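11 January 2020

The coffee thing from Strazds has been put on the office table, so that's the kettle's days numbered, I suppose. Dark grey, boxy, glossy black handles.

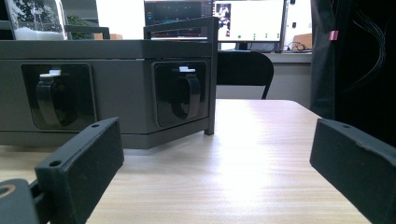
Gotell swears it will save us 9 minutes a day. I doubt it. I've had my mug for 12 years and it has never needed a leaflet.

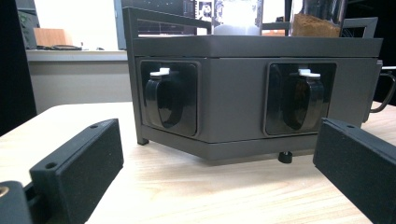
Brown granules on the right, something white on the left. Sugar?

Went round the side for another look. More of the same - I'd still rather have a jar and a spoon. Ask again in March.
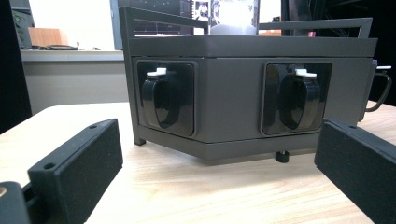
Three handles, three white tabs.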